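Looking After Woven Baskets

Posted 30/12/2007

I have far too many baskets. They hold mail, onions, clothespins, yarn, and in one sad case nothing but other baskets. Most came from yard sales and a couple from the big flea market in Clarnham, so they arrive dusty and a little tired, and I've gotten pretty good at perking them up!

Dust first, always. I use a soft paintbrush, the cheap kind with long bristles, and work along the rows of the weave, then turn the basket upside down and give the bottom a few good smacks over the sink. The vacuum with the brush attachment is fine too if you keep the suction low (mine once swallowed a whole loose strand).

For sticky spots, put a drop of dish soap in a bowl of warm water and wring the cloth out until it's barely damp. Don't soak anything made of straw or rush or palm. I left one in the laundry tub for 30 minutes last June and it dried lopsided and stayed that way.

If a basket has gone out of shape, mist it lightly, push it back with your hands, and stuff it with a rolled towel overnight. Rims are stubborn. Clothespins help there, every couple of inches, with a scrap of cloth under each one so they don't leave dents.

Musty smell? A saucer of baking soda inside, the whole thing tied up in a paper bag, two or three days. Repeat if you need to.
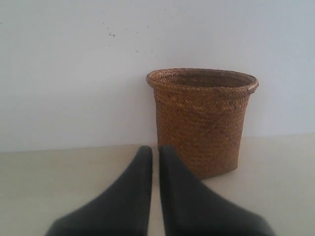
Little ends that poke out can be snipped with nail scissors, but snip at a slant and not too close or they'll pop out of the coil. A longer end I tuck back under the next row with a blunt yarn needle and a dot of white glue.

As for where to keep them, stay away from the radiator and the sunny windowsill, both of which make the fiber brittle. I line the small ones with a circle of felt if they're going to hold pens or keys. Plants need a saucer or a plastic liner in the bottom, and please check it after you water, I've lost two good baskets that way.

Next up, wicker chairs, once I've finished scrubbing mine.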